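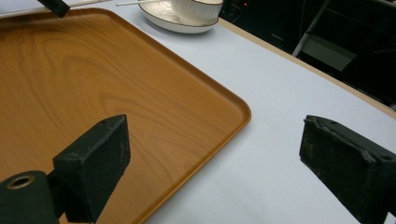 Serving tray with a printed wood-grain finish, with a white ceramic bowl beside the far edge of the view.

Rikmont Tableware Set: Data Card

Summary

The Rikmont Tableware Set is a collection of images of everyday serving pieces on tables. It covers trays, bowls, plates and cups as they are set out, moved and cleared in the course of an ordinary meal. The set is maintained by the Usis household objects group and is intended for work on recognizing and arranging tableware.

Contents

The collection is divided into 4 folders by activity: setting, serving, clearing and stacking. Each folder holds a plain text index with one line per image, giving the main object, its surface finish and the type of table on which it rests. Images in which only part of an object is visible are kept and carry the tag "partial." Corners and rims of trays account for many of these.

Object categories

Trays are recorded by shape and by finish. A printed wood-grain pattern is entered as "printed grain" and is kept separate from solid wood, which has its own value. Annotators should not guess at the material under a printed surface; where the material is unknown, the field is left blank.

Bowls are recorded by color, rim and outer wall. A colored band at the rim is noted under "rim," and ribbing or fluting is noted under "wall." Contents are entered only when they can be seen.

Table surfaces are recorded by color alone. Pale tables are grouped under a single value, as earlier attempts to separate white from light gray produced too many disagreements between annotators.

Annotation

Labels were entered by 3 annotators working from a shared guide written by Nipon Chantharasri. Disputed labels were settled by Mathias Lanz, and the original entries remain in the "notes" column. The guide was revised in April to add the partial tag — images labeled before that revision have been checked again.

Known limitations

Trays with rounded corners are more common in the set than trays with square ones. Glassware is poorly represented. Patterned finishes with strong curved lines are sometimes confused with decorative prints, and users training on finish labels should review these entries first.

Related material

A smaller companion set, Cekesness, covers flatware and uses the same index format.

Last updated: Nov 11, 2025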